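Posted December 13, 2025
Ref: Trujillo trial, second round

# Home bakers wanted for a cold-proofed dough trial

Vondow mills flour for small bakeries and home use. Our test kitchen at Uvard, in Brudgate, is looking for home bakers to take part in the second round of the Trujillo trial, a study of how long a lean yeasted dough can be held in a domestic fridge before the baked result suffers. The dough is a plain one of flour, water, salt and dried yeast, shaped as a flat round and baked on a tray.

The first round produced 1,288 usable bake records. Most covered dough held for one or two nights, and there were too few records for longer holds to say much about them. The second round is weighted towards the longer end.

## What taking part involves

The trial runs for nine weeks from January. In that time each participant completes seven bakes at home, using flour we supply, and attends one briefing at Uvard before the first bake. Bakes can be done on any day that suits you. Holding times are assigned to you in advance and may not be swapped between bakes.

For each bake you will:

1. Mix the dough by hand or with a stand mixer. Whichever you choose for the first bake, keep to it for all the others.
2. Take the temperature of the dough at the end of mixing and write it down.
3. Place the dough in the lidded tub provided and put it on the middle shelf of the fridge, away from the back wall.
4. Record the fridge temperature morning and evening until the holding time is up.
5. Take the tub out, mark the height of the dough on the outside with the pen supplied, and leave it covered for the time given on your card.
6. Shape, bake and cool as set out on the card.
7. Cut the bread through the middle, photograph the cut face on the grey card under daylight, and complete the scoring sheet.

Mixing and shaping take less than an hour of active work per bake. The scoring sheet adds a few minutes. Sheets should be returned within two days of the bake. A bake that goes wrong is still a record: please send in the sheet with a note of what happened and do not repeat the bake unless we ask you to.

## The briefing at Uvard

The briefing is led by Yolotzin Orozco, who runs the trial, and lasts one morning. It covers weighing, use of the probe thermometer, shaping, and the scoring scale. You will score several reference breads on your own and then compare your marks with those of the group. We use the comparison to correct for strict and lenient markers. It is not a test and there is no pass mark.

Bring an apron and a pair of reading glasses if you use them. Wash your hands on arrival and again before handling dough. Rings and watches come off. Drinking water may be brought in, in a closed bottle.

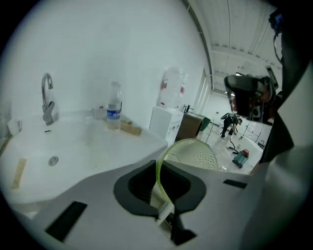 *Washbasin and countertop.*

The kitchen is on the ground floor and has step-free access from the street. Worktops are at a fixed height. If you would need to work seated, say so on the form and we will set out a lower table. Parking at Uvard is limited to deliveries, so please plan to come on foot or by bus.

## Who can apply

You should:

- be aged 18 or over
- bake bread or another yeasted dough at home at least once a month
- have an oven that holds a steady setting of 230°C
- have a fridge with room for the tub on the middle shelf for up to five nights
- be able to weigh in grams
- be able to attend the briefing in person
- be able to send in sheets and photographs online

No professional training is required. Applicants who have worked as a baker or in flour milling in the last three years are placed in a separate group, and places in that group are few.

You cannot take part if you have coeliac disease, a wheat allergy or any condition for which you have been told to avoid wheat. The same applies if anyone in your household has a wheat allergy triggered by airborne flour. First-round participants may apply again, but will be given a different set of holding times.

Gas and electric ovens are both accepted. Fan ovens are accepted if the fan can be left on, or left off, for the whole of a bake. Range cookers without a marked temperature are not suitable, and neither are outdoor pizza ovens. Portable table-top ovens will be considered case by case; give the make and the internal width on the form.

## What we supply

Each participant receives, at the briefing:

- 2,600 g of white bread flour from a single milling, in sealed bags
- dried yeast in single-use sachets
- fine salt, ready weighed for each bake
- a lidded tub with straight sides
- a probe thermometer and a fridge thermometer
- a marker pen, a grey card and a set of bake cards
- a supply of scoring sheets

Water is your own tap water, left to stand until it reaches the temperature on the card. Do not use filtered or bottled water in the dough. Do not top up the flour with your own. If a bag splits or gets damp, write to us and we will post another from the same milling.

The thermometers are yours to keep at the end. Tubs are to be returned clean to Uvard, or by post using the label supplied.
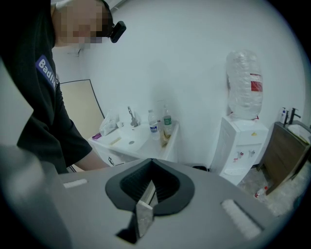 ## Scoring

The sheet has five headings: rise, crust colour, crumb, sourness and chew. Each is marked on a line printed across the page, with a described point at either end. Put a single stroke where you judge the bread to fall. Strokes are measured later at Uvard, and you should not try to turn them into numbers yourself.

Score the bread when it is cool, before anything is put on it. Butter, oil and toppings may follow afterwards and are of no concern to the trial. Others in the household are welcome to eat the bread but should not fill in the sheet or discuss it with you until it is complete.

Crust colour is judged against the printed strip on the bake card. Hold the strip beside the bread near a window. If you bake after dark, wait until the next day to judge colour and note the delay.

## Payment

Participants are paid a flat fee for the briefing and a fee for each completed record. The current rates are given in the participant agreement, which we send to anyone offered a place. Payment is made in two parts, after the fourth bake and after the last. Energy costs are covered by the record fee and cannot be claimed separately. Bus fares to the briefing are refunded on production of a ticket.

You may withdraw at any point and will be paid for the records already returned.

## Your records

Scoring sheets and photographs are filed under a participant number. Names and addresses are kept apart from the records and are deleted when the last payment has cleared. Photographs should show only the bread and the card. Results will be published by Vondow as a short report, with holding times and scores grouped so that no single kitchen can be picked out. All participants are sent a copy.

## How to apply

Ask for a form from Araceli Villalobos, trial office, Vondow, Uvard, Brudgate. The form asks for:

- the type and age of your oven
- whether it has a fan, and whether the fan can be switched off
- the type of fridge, and the clear height above the middle shelf
- what you usually bake, and how often
- dates in January when you could not attend a briefing
- any access needs

Please measure the shelf height before returning the form. It was the most common gap in the first-round applications and held up several offers.

Forms are read in the order they arrive. Places are then allotted to give a spread of oven types, so an early form does not guarantee a place. Applicants who are not placed will be told, and may ask to be kept on a reserve list for the length of the trial. Reserves called up after the first bake attend a separate briefing and are given a shortened set of cards.

Questions about the dough, the holding times or the equipment should be marked for Yolotzin Orozco. Questions about payment and travel go to the trial office.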